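청소 로봇과 같이 일하는 조 만들기: 가상 훈련실부터 첫 근무표까지

시설관리 현장에 자동화가 들어온다고 하면 다들 기계 사양부터 물어보시는데요, 저희가 해 보니 시간이 제일 많이 드는 건 사람 쪽 준비였습니다. 누가 어느 구역을 맡고, 로봇이 멈추면 누가 가고, 변기 뒤쪽은 누구 손이 닿는지 정하는 일이요. 그런데 이 준비가 생각보다 정말 재미있습니다! 매일 청소하던 공간을 화면 속에서 다시 보면 평소에 몸으로만 알던 것들이 말로 나오거든요.

이 글은 브라메티(Brametti) 사옥에서 청소 로봇 자레오(Jareo)를 들이면서 저희가 밟은 순서를 정리한 것입니다. 다른 사업장에서 그대로 따라 해도 되고, 형편에 맞게 빼거나 바꿔도 됩니다. 로봇을 직접 프로그래밍할 줄 몰라도 됩니다. 현장 동선을 아는 분이 한 분만 끼어 있으면 시작할 수 있어요.

시작하기 전에 준비할 것

- 구역 도면 (손으로 그린 것도 괜찮습니다)
- 현재 근무표와 구역별 작업 순서
- 시뮬레이터 코도프(Kodov)가 설치된 PC 한 대와 큰 모니터
- 현장 근무자 4명 이상. 새벽조와 오후조를 섞어서
- 포스트잇과 굵은 펜

모니터는 꼭 큰 걸로 준비하세요. 노트북 한 대에 여럿이 머리를 모으고 있으면 뒤에 앉은 분들은 말을 안 하게 됩니다.

1단계. 화장실부터 불러오기

코도프를 켜고 예제 공간 목록에서 화장실을 엽니다. 사무실이나 복도가 쉬워 보여도 화장실을 먼저 하는 걸 권합니다. 좁고, 물건이 많고, 손이 제일 많이 가는 곳이라 할 이야기가 금방 쏟아져요.

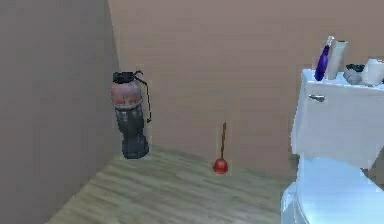

브라메티 시설운영팀 · 현장 자동화 파트

공간이 열리면 바로 로봇을 움직이지 말고 10분만 그냥 보세요. 그리고 각자 "나라면 이 방을 어떤 순서로 하겠다"를 포스트잇에 적습니다. 저희 팀에서는 첫 장부터 의견이 갈렸습니다. 바닥 한가운데 서 있는 뚫어뻥을 먼저 치운다는 분이 있었고, 쓰레기통부터 비우고 들어온다는 분도 있었어요. 물탱크 위에 늘어선 병과 통은 다 내리고 닦느냐, 하나씩 들고 닦느냐로 한참 이야기했습니다.

이 차이를 합치려고 하지 마세요. 적은 그대로 벽에 붙여 둡니다. 나중에 로봇에게 맡길 일과 사람이 할 일을 나눌 때 이 종이들이 제일 쓸모 있습니다.

2단계. 작업을 세 칸으로 나누기

큰 종이에 칸을 세 개 그립니다. 이름은 이렇게 붙였어요.

로봇이 한다
로봇이 하고 사람이 본다
사람이 한다

포스트잇에 적힌 동작을 하나씩 떼어서 칸에 옮깁니다. 저희 결과를 적어 보면 이렇습니다.

로봇이 한다: 넓게 트인 바닥 쓸기, 바닥 물걸레질, 복도 왕복
로봇이 하고 사람이 본다: 변기 주변 바닥, 벽과 바닥이 만나는 모서리, 쓰레기통 옆
사람이 한다: 물탱크 위 물건 옮기기와 닦기, 변기 안쪽, 막힌 변기, 비품 채우기, 쓰레기봉투 교체

물탱크 위는 전원이 사람 칸에 넣었습니다. 키가 큰 병 옆에 납작한 물건이 붙어 있으면 하나를 건드릴 때 옆의 것이 같이 밀린다는 걸 다들 몸으로 알고 계시더라고요. 여분 휴지도 마찬가지고요. 이런 건 사양서에 안 나옵니다.

칸을 정하다가 막히면 "이게 잘못되면 누가 불려 가나?"를 물어보세요. 대답이 바로 나오면 그 사람이 보는 칸에 두면 됩니다.

3단계. 바닥에 있는 물건의 자리 정하기

로봇이 바닥을 맡으려면 바닥에 놓인 물건의 자리가 정해져야 합니다. 여기서 근무자들의 일이 꽤 달라져요. 예전에는 다음 조가 알아서 피해 가며 닦았지만, 이제는 앞 조가 물건을 제자리에 두고 나가야 로봇이 들어갑니다.

저희가 만든 규칙입니다.

뚫어뻥은 쓰고 나면 변기 옆 거치대로. 방 가운데에 세워 두지 않는다.
쓰레기통은 구석에 두고, 다시 놓을 때 손잡이나 끈이 바닥에 닿지 않게 한다.
바닥 물건을 옮겼으면 인계장에 한 줄 적는다.

처음엔 번거롭다는 말이 나왔습니다. 맞는 말이에요. 그래서 자리 정리에 걸리는 시간을 작업 시간으로 따로 잡았습니다. 사람에게 일을 더 얹어 놓고 로봇 덕에 편해졌다고 하면 다들 등을 돌립니다.

4단계. 재질이 바뀌는 곳과 좁은 곳 살피기

화장실이 끝났으면 시점을 옮겨 주변을 봅니다. 코도프에서는 시점을 아주 낮게도, 비스듬하게도 둘 수 있으니 마음껏 돌려 보세요. 서서 볼 때와 느낌이 완전히 다릅니다! 돌벽이 머리 위로 솟아 있는 것처럼 보이기도 하고, 벽 아래쪽 몰딩 선이 길게 이어지는 것도 새삼 눈에 들어와요.

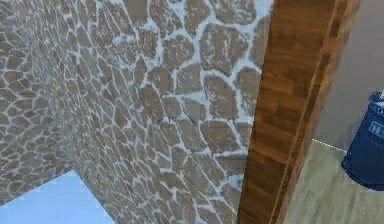 현장 가이드 > 동선 및 구역 점검

기둥이나 문틀처럼 보이는 곳 너머에 쓰레기통이 있으면 꼭 체크하세요. 한쪽에서만 보면 통이 일부만 보이기 때문에, 비우는 걸 빠뜨리기 쉬운 자리입니다. 저희 건물에도 비슷한 자리가 있어서 새벽조가 "거긴 돌아가서 봐야 해요"라고 늘 신입에게 말로만 알려 줬는데, 이번에 도면에 표시했습니다.

점검할 때 쓰는 질문은 이 정도면 충분합니다.

- 바닥 색이나 재질이 바뀌는 선은 어디인가
- 줄눈이 굵은 벽은 누가, 얼마나 자주 터는가
- 기둥 뒤로 가려지는 물건이 있는가
- 통에 라벨이 있다면 어느 방향에서 읽히는가
- 통 위로 올라온 내용물이 있으면 누가 먼저 발견하는가

돌벽은 로봇과 상관없다고 넘어가기 쉬운데, 로봇이 바닥을 맡으면서 생긴 시간을 어디에 쓸지 이야기할 때 제일 먼저 나온 게 벽이었습니다. 줄눈 먼지를 제대로 털어 보고 싶었다는 분이 계셨거든요. 저는 이 대목이 제일 좋았어요.

5단계. 근무표 다시 짜기

이제 근무표입니다. 브라메티 사옥은 로봇이 다니는 바닥 면적이 610제곱미터이고, 자레오 대수는 한 대입니다. 새벽 5시에 로봇이 복도를 돌기 시작하고, 같은 시간에 사람은 화장실 상부와 비품을 맡습니다. 로봇이 화장실 바닥으로 들어올 때 사람은 나와서 복도 모서리를 확인하고요. 서로 같은 방에 있는 시간을 줄이는 쪽으로 짜면 양쪽 다 편합니다.

근무표에 꼭 넣을 칸이 두 개 있습니다.

호출 담당: 로봇이 멈췄을 때 가는 사람. 조마다 한 명씩, 돌아가며 맡습니다. 이 시간에는 다른 급한 일을 배정하지 않습니다.
확인 담당: 사람이 보는 칸의 구역을 돌아보는 사람. 다시 닦아야 하면 인계장에 구역 이름만 적습니다.

호출 담당을 젊은 직원에게만 몰아주지 마세요. 저희도 처음엔 그렇게 했다가 3월에 바꿨습니다. 멈춘 이유를 제일 빨리 찾는 분들은 그 건물을 오래 다닌 분들이었어요. 버튼 순서는 한 번 배우면 되지만 어느 문턱이 높은지는 하루 만에 못 배웁니다.

6단계. 연습하고 바꾸기

실제 투입 전에 코도프에서 연습 운행을 합니다. 저희는 400회를 잡고, 50회마다 모여서 멈춘 지점을 같이 봤습니다. 모임은 짧게, 서서 해도 됩니다. 협력사인 자레이(Zarei) 쪽 기술 담당도 함께 앉아서 들었는데, 현장에서 쓰는 말과 기술 쪽 말이 달라 초반엔 통역이 필요할 정도였어요. 그래서 용어표를 만들었습니다. "안쪽 구석", "턱", "물 고이는 데" 같은 말을 도면에 번호로 찍어 둔 종이 한 장인데, 지금도 제일 많이 펴 봅니다.

모임에서 바꾸기로 한 내용은 그 자리에서 근무표에 반영하세요. 다음 주로 미루면 잊어버립니다.

자주 나오는 이야기

로봇 때문에 인원이 줄어드나요?
첫 모임에서 꼭 나옵니다. 답을 준비하고 들어가셔야 해요. 저희는 인원을 유지하고 새로 난 시간을 벽, 유리, 비품 관리로 돌린다고 문서로 먼저 공유한 다음에 1단계를 시작했습니다.

컴퓨터가 서툰 분도 참여할 수 있나요?
네! 마우스는 한 분만 잡으면 됩니다. 나머지 분들은 "거기 말고 왼쪽" 하고 말씀만 해 주세요.

가상 공간이 우리 건물과 다른데 괜찮나요?
처음 연습에는 괜찮습니다. 순서와 역할을 정하는 게 목적이니까요. 연습 운행 전에는 자기 건물 도면으로 바꿔 넣으세요.

몇 명까지 한 번에 할 수 있나요?
9명까지 해 봤습니다. 그보다 많으면 조를 나누는 편이 말이 잘 나옵니다.

세 칸 표와 인계장 양식은 시설운영팀 공용 폴더의 '현장 자동화' 아래에 있습니다. 써 보고 칸 이름을 바꾸셨다면 바꾼 양식도 같은 폴더에 올려 주세요.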